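My kid leaves alphabet letters on every flat surface we own, so when Tsz-kin Hsieh at Judura said their arm was learning to tidy up, I was in the car by 7!
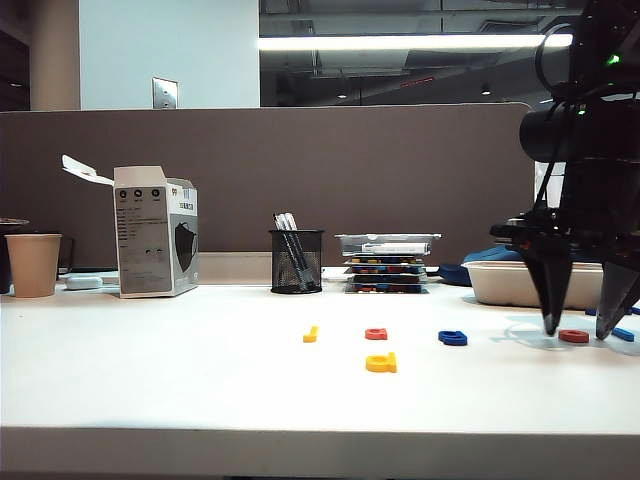
Letters on the desk, gripper down at the red one.

So can it do chores yet? Tsz-kin says they've logged 329 tries since June, and letters are still hard (skinny bits, weird angles, all that). I'd settle for slow, as long as I'm not the one bending down.

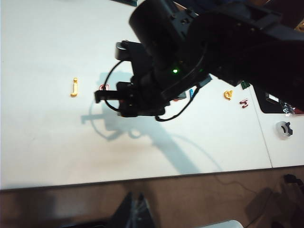 Would I buy one for the house?
Maybe in a few years, once it can handle socks too.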